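4.2 Cleaning the sofa with the Pinum fabric nozzle

1. Empty the sofa before you start.
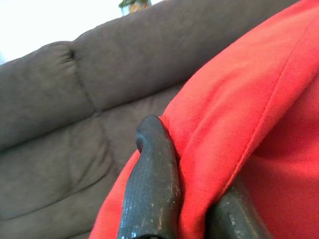
The nozzle must be pushed on until it clicks. Set the dial to 16. On a sofa with a deep crease between the back cushions, clean the crease first.

2. Move the nozzle slowly, in one direction. 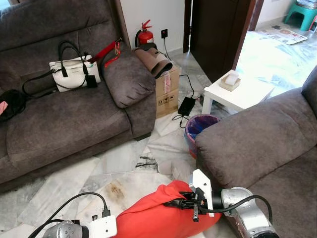 Then go back over the same part – without pressing.

3. Clean the seat last.

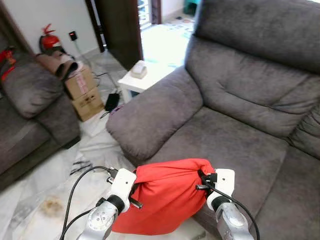
Fig. 3: Red cloth bag, grey sofa

Caution: do not use on wet fabric. 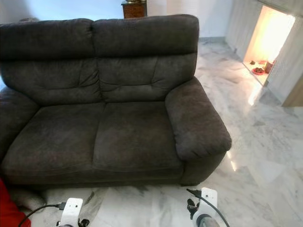 Naidu writes that old microfibre needs a lower setting.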